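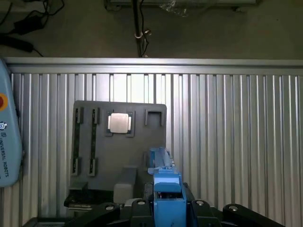

Volume 2, page 151

# Rendez-nous les ratés

J'ai passé une bonne partie du printemps à lire des articles sur l'assemblage robotisé, et je suis d'humeur à râler un peu. Vous connaissez le genre : un bras, une pièce, un logement prévu pour elle, et dans le résumé un pourcentage de réussite bien rond. On lit le pourcentage, on hoche la tête, on passe au suivant. Je l'ai fait pendant des années (et j'en ai publié, des pourcentages, je ne vais pas jouer les innocents).

Ce qui m'a fait changer d'avis, c'est la méthode Khổng. Pour ceux qui n'ont pas suivi, l'équipe d'Allar l'a présentée en novembre, et on en a beaucoup parlé à la machine à café. Le principe est simple à raconter : le robot approche la pièce du logement, touche le bord, et au lieu de reculer pour tout recommencer, il se sert de l'image du poignet et du couple dans les articulations pour décider dans quel sens glisser. Quelqu'un a guidé le bras à la main au préalable, le système a retenu des petits bouts de gestes, et il les recolle selon ce qu'il sent. Présenté comme ça, on dirait un apprenti mécanicien. Au banc, ça ressemble davantage à moi quand je cherche la serrure dans le noir.

Je trouve l'idée très bonne ! Autant le dire tout de suite, parce que la suite est moins aimable et que je ne voudrais pas qu'on me range parmi les grincheux de service. Quand on a écrit comme moi des spirales de recherche à la main, avec un pas choisi au pifomètre et un seuil d'effort réglé un vendredi soir, voir un bras qui insiste un peu du bon côté, c'est un vrai plaisir.

## Ce que le chiffre raconte, et ce qu'il cache

L'article annonce 1 670 essais, dont 151 ratés. C'est beaucoup d'essais, bravo, la plupart des gens s'arrêtent bien avant. Un peu plus de neuf pour cent d'échecs sur des insertions serrées, je signe. Seulement voilà, quand on va fouiller dans l'annexe (tout au bout, après les remerciements, allez-y avec de bonnes lunettes), on apprend que les 1 000 premiers essais ont été faits sans jamais déplacer la plaque de montage. Même position, même inclinaison, même lumière. Le reste a été fait avec la plaque décalée, et les échecs ne sont pas répartis entre les deux séries. On a le total, débrouillez-vous.

Or ce n'est pas du tout la même question ! Dans la première série, on mesure si le robot sait répéter. Dans la seconde, on mesure s'il sait chercher, et c'est bien pour ça qu'on a inventé la méthode. Les 151 ratés pourraient tous se trouver dans les derniers essais, ou se répartir tranquillement sur l'ensemble, et selon le cas je n'achète pas la même chose. Avec tous les échecs du mauvais côté, le taux de la seconde série monte à plus d'un sur cinq. Je ne dis pas que c'est ce qui s'est passé, je n'en sais rien, et c'est bien ce qui m'agace.

Je voudrais aussi savoir à quoi ressemblait un raté. Une pièce qui se met de travers au bord du logement et reste coincée, une pièce qui glisse entre les doigts pendant l'approche, un arrêt de sécurité déclenché parce que le bras a trop poussé : dans le tableau, tout ça vaut un zéro dans la même colonne. Pour quelqu'un qui doit décider s'il change ses doigts, sa caméra ou son contrôleur, ce sont des histoires complètement différentes. Le premier cas se soigne par le logiciel, le deuxième par un bout de caoutchouc à trois sous, le troisième par une conversation un peu pénible avec la personne chargée de la sécurité.

## La plaque et le vrai ordinateur

Il y a une autre habitude qui me chiffonne, et Khổng n'est pas seule en cause. On s'entraîne sur une plaque de montage, avec des logements bien dégagés, et puis on fait une démonstration sur un vrai ordinateur de bureau ouvert, et dans la conclusion les deux se mélangent. « La méthode se transfère à des scénarios réels. » J'ai lu cette phrase tellement de fois que je pourrais la broder sur un coussin.

Sur une plaque, l'approche est libre et la caméra voit à peu près tout ce qui l'intéresse. Dans un boîtier, il y a des câbles, des tôles, des barrettes et des clips, des reflets partout, et surtout la pièce qu'on tient cache l'endroit où l'on voudrait aller. Tous ceux qui ont monté une caméra au poignet connaissent ce moment où l'image devient magnifique juste avant le contact, puis parfaitement inutile. C'est là que le couple articulaire devrait prendre le relais, et c'est là que j'aimerais des courbes. L'article en montre une seule, très jolie, qui vient de la plaque.
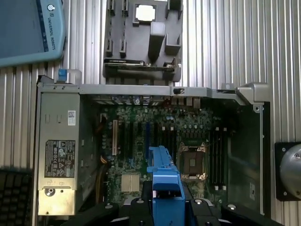

**Faut-il abandonner les plaques d'essai et ne travailler que sur de vrais ordinateurs ?**

Il faut garder les deux et publier les résultats séparément, car la plaque permet de comparer des méthodes entre elles et l'ordinateur montre ce qu'elles deviennent en milieu encombré.

Je tiens beaucoup à la plaque, d'ailleurs. Quand Arketti a comparé son planificateur à celui d'Allar, le débat a tourné au dialogue de sourds pendant des mois : chacun avait ses pièces, ses jeux, sa définition de « inséré ». Pour les uns, la pièce devait être au fond. Pour les autres, il suffisait qu'elle tienne quand on ouvrait la pince. Allez comparer ça ! Une plaque commune, même un peu bête, même trop propre, aurait réglé la moitié de la dispute en un après-midi.

C'est pour ça que j'aime bien le protocole Staltlow, malgré sa réputation de paperasse. On l'accuse d'être lourd, et il l'est : on y note la position de la plaque à chaque essai, la définition de la réussite avant de commencer, la cause de l'échec dans une liste fermée, et on garde l'enregistrement brut. La première semaine, j'ai pesté tous les jours. Remplir une ligne de tableau chaque fois qu'une pièce tombe, alors qu'on a juste envie de la ramasser et de relancer, ça use. Et puis un jour j'ai trié ma feuille par cause, par pure curiosité, et j'ai vu que mes échecs « de vision » arrivaient presque tous après une reprise de la pièce dans la pince. La vision n'y était pour rien, la pièce était tenue de travers dès le départ. Des semaines de réglage de caméra pour ça ! J'ai mangé un gâteau entier.

## L'objection du temps

On me répond toujours la même chose : personne n'a le temps, les articles sont courts, les relecteurs veulent une vidéo. C'est vrai pour la vidéo. Pour la place, je n'y crois plus, un fichier joint ne coûte rien, et la feuille de suivi existe déjà quelque part sur le poste du labo, sous un nom du genre « essais_final_bon_3 ». Il s'agit de la nettoyer un peu et de la mettre en ligne. Une journée de travail, deux si l'on a été vraiment désordonné (j'en prendrais deux).

L'objection plus sérieuse, et celle-là je ne sais pas bien y répondre, c'est que l'équipe qui publie ses échecs en détail paraît plus faible que celle qui les tait. Imaginez deux articles côte à côte, l'un avec un beau taux global, l'autre avec trois taux séparés dont un franchement médiocre. Quel relecteur pressé va préférer le second ? Moi, j'aimerais croire que oui, je le ferais. En pratique j'ai relu des articles dans le train, entre deux correspondances, et je sais très bien quelle ligne j'ai regardée en premier.

Alors il faudrait que ça vienne des revues et des ateliers, avec une consigne toute simple : un taux par condition, et la feuille brute en pièce jointe. Si tout le monde doit le faire, il n'y a plus de désavantage à le faire bien. Je proposerais même qu'on commence petit, par les articles d'insertion seulement, là où un essai a un début et une fin assez nets pour qu'on ne se dispute pas trop longtemps sur ce qu'on compte.

Quant à Khổng, je continue de penser que c'est une des meilleures idées que j'aie lues dans ce domaine, et j'ai l'intention de l'essayer sur mon propre banc, plaque décalée dès le premier essai. J'ai écrit à l'équipe pour demander la répartition des échecs. Si je reçois le tableau, je le commenterai dans ces pages, y compris s'il me donne tort.

*20 mai 2018*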